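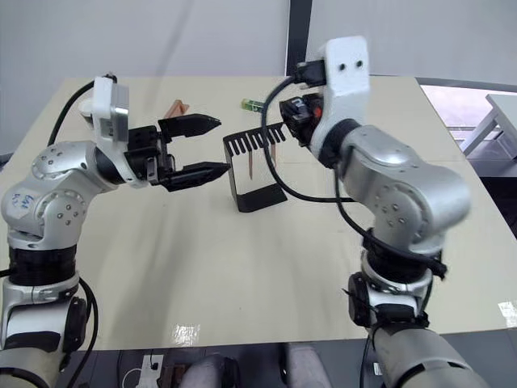

VRABEC, May

The first thing Jarmila Holub does when you climb into the new Tarell wagon is ask whether you're comfortable, and she means it (she'll wait for an answer, too). She has run the chassis team at Orken for long enough to have strong feelings about seats, and the ones in the old car never sat right with her. So the new ones are lower and longer under the thigh, and after a whole morning on the hill roads above town my back had no complaints at all.

Orken has kept the Tarell going with small updates for years, and plenty of us had begun to wonder if a real replacement would ever come. Well, it's coming! The wagon goes on sale first, with the sedan to follow, and both ride on a platform that owes very little to the car you may remember from your uncle's driveway. 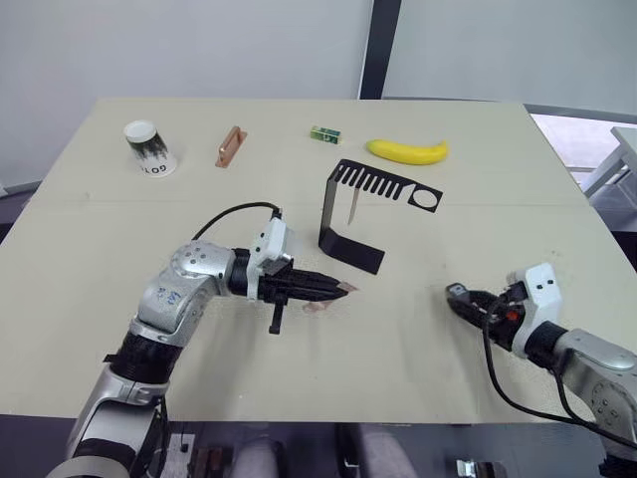

Words by Mairéad Nic Aodha

There are 2 engines to choose from at launch, and I spent most of my time with the smaller one, which is sweet and willing and only sounds strained on the very steepest climbs. The steering is the big change. Svetozár Brabec, who tuned it, told me he threw out a nearly finished setup last winter and started over, and I'm glad he was stubborn, as the car now turns into a bend with an easy, natural feel that the old one never had.

It isn't all roses. The rear window is small, the wipers chatter, and the screen takes its sweet time waking up on a cold start. Still, the trunk is enormous, and with the seats folded I could have moved apartments in it.

Early cars will carry the Illari trim, with 20-inch wheels and a softer cloth inside. Orken plans to build 926 of them before the regular models arrive.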